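Shared Spaces Board > Automation > Rules and Good Practice
Thread: park position / hand clearance rule, does yours say anything about floors and sinks?

knurled_nick
Posted April 26, 2020
Rewriting our site rules for the arms and need a sanity check. Old sheet was one page, written in January when we had one arm and a bench. Now we have a kitchen counter, a carpeted bit, chairs, people coming and going. One page doesn't cut it.

What I have so far for parking:

1. Arm parks with nothing under the fingers. Fingers down is OK over bare floor.
2. Hand not left over a walkway.
3. Speed cap 400 mm/s any time a person is inside the tape, 30 mm/s for the last bit of an approach.
4. Whoever parks it signs the sheet.

Number 1 is the one I'm getting grief for. This is what I mean by fingers down, here over open carpet 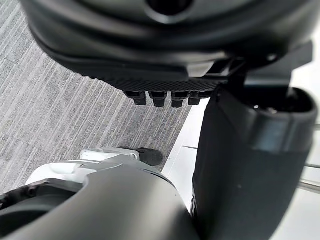
and my boss wants it gone, wants every park to be hand up, folded in, no exceptions. I say folded in puts the joints close together and that's a pinch point every time somebody reaches in for a cable. Who's right?

mbeckr
Your boss. Folded in, brakes on, done. If people are reaching in for cables with it powered you have a different problem.

tessera
Disagree with mbeckr. We ran folded-in for a year at Vustow and got two pinched fingers out of it, both during cable checks, both with the thing supposedly off. Switched to fingers down over open floor, no pinches. Small numbers I know.

Also your rule 4 will die in a week. Nobody signs sheets.

knurled_nick
They sign ours. Mostly.

mbeckr
"supposedly off" is doing a lot of work there tessera. Lockout or it's not off. That's the rule, not where the fingers point.

tessera
Fine but a rule that only works when people do the other rule right is a weak rule. Want both.

Fatemeh Arabzadeh
Some thoughts, typing between meetings so forgive the mess.

Parking: I would write it by what can happen if the brakes let go. Where does the hand end up. Over open floor, it drops onto the floor. Folded in, it may drop onto its own shell or onto whoever is leaning over. Write the drop path down for each park pose. We do this at Clastden and it takes an afternoon. Ours came to 273 lines in a spreadsheet which is too many, I would not copy that part.

Rule 2, walkway, needs a definition. Taped lines? A distance? People will argue.

And you mention a kitchen counter but there is no counter rule at all. What do you do at a sink?

knurled_nick
Good q. Nothing written. Habit is open hand above the basin, stop, look, then go on. Rack in the left basin, right one kept clear. Drop path for that one is easy I guess, its the basin
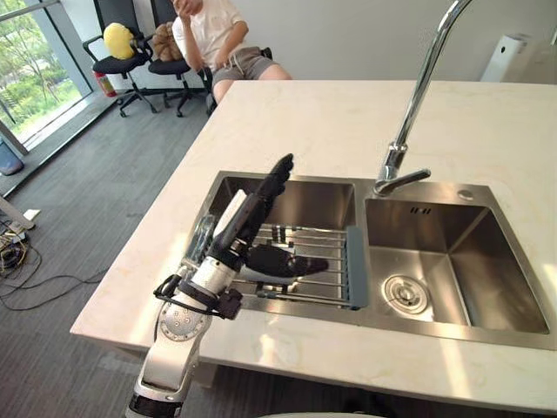

so the rule I'd write is: no tap running while the arm is over the counter, hand stays open until someone calls the grasp, and no one on the working side of the counter. Sitting on the far side is allowed right now. Not sure I want to keep that.

mbeckr
Don't keep it. Anyone seated is slow to get out of the way. Standing only inside reach, or outside reach entirely.

tessera
Depends on reach, surely? If the arm can't get to the far side of the counter at full stretch who cares if somebody's in a chair over there. Measure it. Add a margin. Put the chairs past that.

mbeckr
And when somebody drags the chair forward a foot?

tessera
Then tape the floor. Or a chair without wheels lol. Office chairs roll, that's the real hazard in half the rooms I've been in.

knurled_nick
Chairs on wheels is a fair hit. Adding it. "Seating beyond the reach line, no castors" - ok?

Fatemeh Arabzadeh
OK by me. Please also write who may call the grasp. One named person per session. We had two people both calling it and the hand closed on a wet sponge while one of them was still holding it. No injury, but a lot of swearing.

On the tap: "no running water" is not enough. Drips, splash, a wet plate being lifted across the wrist. Does the maker of your hand give any rating for water? If there is none, treat it as no wet objects, or a sleeve. And check the sleeve doesn't snag on rack wires.

pallet_jak
sleeves are awful. we tried three kinds. all of them bunch up at the wrist and you lose the last bit of rotation. dry dishes only, thats what we do, the dishes dont care

mbeckr
Dry dishes only means you never test the actual job though.

pallet_jak
not everyone needs to test the actual job on day one

tessera
Cables! Nick you said people reach in for them. Where do they run? Across the floor?

knurled_nick
Yeah across the floor to the counter. I know. I know.

tessera
Then that's your rule 1 and everything else moves down. You are writing about fingers while people walk over a cable with a moving arm at the end of it. Trip, grab the nearest thing, nearest thing is the arm.

mbeckr
Agree with tessera for once. Cover or overhead.

pallet_jak
we got floor covers from Manole, heavy rubber, stay put on carpet but slide on hard floor. had to tape the edges. overhead is better if the ceiling lets you

knurled_nick
Ceiling won't, landlord. Covers then. Redraft:

1. Cables covered or out of the walking path before power on.
2. Park pose: fingers down over clear floor, drop path written on the card. Folded pose only with lockout.
3. 400 inside the tape, 30 on final approach. Unchanged.
4. Counter work: tap off, dry objects, hand open till the named caller calls it.
5. Seating past the reach line, no castors.
6. Cable checks only under lockout. Tag on the switch.
7. Sign teh sheet.

mbeckr
Better. I still don't like 2 but with 6 in there I can live with it. Where's the e-stop rule?

knurled_nick
Separate sheet on the wall. Probably should be the same sheet.

mbeckr
Same sheet. Top. Big letters. And say who holds it, the caller shouldn't also be the stop.

Fatemeh Arabzadeh
Yes to that, caller and stop are two people. Small point on 3: is 400 the hand or the joint? Write which. A joint limit tells a visitor nothing, and the elbow can be slow while the hand is quick.

knurled_nick
Hand. Will write "at the fingertips".

tessera
Does the limit get enforced in software or is it just what people are told?

knurled_nick
Software, Titero controller, has a cap you set with a passcode. Problem is four people know the passcode.

tessera
Ha. So it's what people are told.

pallet_jak
change it monthly. we log every cap change too, ours is at 1059 entries, most of them are one guy. very educational

knurled_nick
Ok. Passcode down to two people, log on. Sending the redraft up tonight with the e-stop at the top, will post what comes back. Expecting a fight on 2.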